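Parnitz Teleop Group
Minutes, Apr 24, 2023

Bonifacio Cabello opened the meeting with the good news first: we have 108 usable demonstrations of the table task in simulation! The goal for the Nseir milestone is still 400, and after this month everyone feels a lot better about it.

Bonifacio went over the scene we are using. Baguette, wine bottle, knife with the yellow handle, the small glass toward the back, all on the marble-look table, with both arms driven by remote control. There was real excitement about how natural the two-arm control has become (the new Fandonik hand controllers got a round of applause).

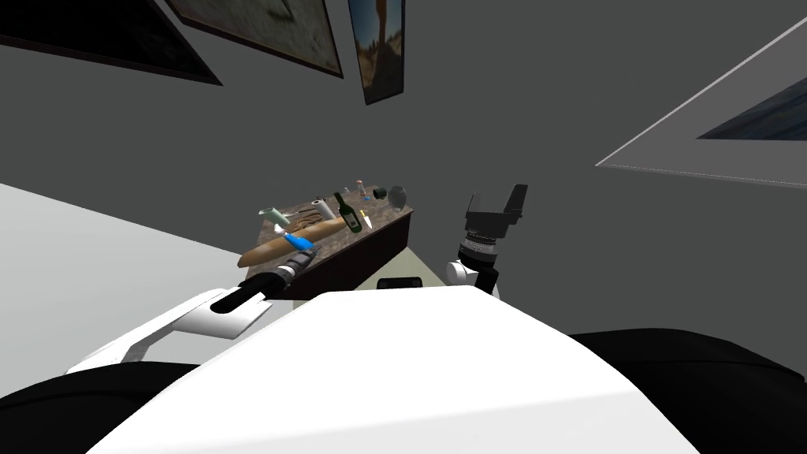
Question from the floor: Do we keep demonstrations where the operator fumbles and then recovers?
Reply: We keep them if the task gets finished, and tag them as recoveries so they can be trained on separately.

Discussion moved to pacing. Several operators rush near the end of a session, so sessions are now capped at 35 minutes. Agreed.

Episode 1889 has a bad time stamp and will be dropped.

Hallo, our replay viewer, now shows both grippers' open and close signals on one timeline. Great work, and a huge help for reviewing!

Action: Bonifacio to send out the tagging guide before the next session.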